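Katen Bottles: README

Hi! I'm Áine Dolan and I look after the Katen bottle set, which is pictures and notes on ordinary clear plastic bottles lying around on tables. I started it in August with whatever was in my recycling bin and it got out of hand pretty quickly.

What you get

1,000 still pictures
132 bottle entries, one line each in bottles.csv
a notes folder (mostly me arguing with myself about caps)

Each line in bottles.csv has an id, the body color, the cap color, whether there's a label, the label colors, and a comments column. Please read the comments column! Half of what I know about these bottles ended up in there, and some of it is long.

How I write things down

A bottle counts as clear if you can see through the plastic, even if it has a bit of a tint. Label colors go in order, biggest area first, except where I couldn't decide, and then it's alphabetical. I don't record drink names. I did for the first 100 entries, then took them out again, so if you find a stray one please tell me and I'll fix it.

The pose column has three values: standing, lying, leaning. Lying bottles are my favorites and also the biggest pain, since they roll. If a bottle is lying down I add which way the cap points, using the viewer's side of the table as "front." Flanagan, the older set I borrowed my column names from, does it the other way around, so flip the values if you're merging the two.

Known problems

Clear plastic on a pale table is hard to outline. I've redrawn the edges of some bottles 7 times and I'm still not happy with them. The outlines in the Gastard folder are the worst (I did those late at night) and I'd skip them for anything where the exact edge matters.

Crushed bottles are missing almost entirely. Same for glass, same for those big jugs with handles. Maybe next version.

There are duplicates too. The Grinau batch got copied in twice and I've only cleaned up the first half, so check the ids before you split anything.
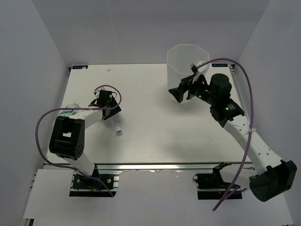
Caps get their own column because they're often the easiest part of a clear bottle to find, and I want them described properly even when the rest of the bottle is half hidden. If a cap has two colors, write both, main color first and the center second: the one nearest the front edge of the table is white with a blue center, so it goes in as "white/blue." The bottle over by the left edge has a whitish cap, and for that I just put "white" and leave the fussing for the comments. Its label is "green, white." A label that's partly covered still counts as a label, but don't guess at the part you can't see. If you spot a cap I've gotten wrong, send me the bottle id and the color you'd use instead.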